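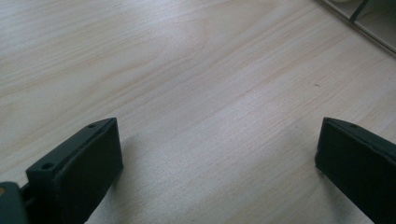 Pale wooden surface with two black gripper fingers

Careers > Community Programs > Open Positions

Program Officer, School Retention Grants
Drestell Foundation, Community Programs Unit

The foundation funds after-school tutoring and meal support for children at risk of leaving primary school. The current grant cycle covers 1,902 enrolled pupils through nine partner organizations.

The program officer reviews partner budgets, checks attendance records against payment requests, and prepares the quarterly report to the donor. Site visits take up three days per month. The post reports to Tatiana Sokol, Head of Grants.

Required: a degree in social work, education, or public administration; experience with grant reporting; working knowledge of spreadsheets; a clean background check. Experience with child protection procedures is preferred.

The contract is full time and fixed term, starting in March. Travel costs are reimbursed at the standard staff rate.

Send a resume, a cover letter of no more than one page, and contact details for two referees to Radomír Bartoš, Human Resources. Applications close Friday at 5 p.m. Interviews are held in person and include a short written exercise on a sample budget.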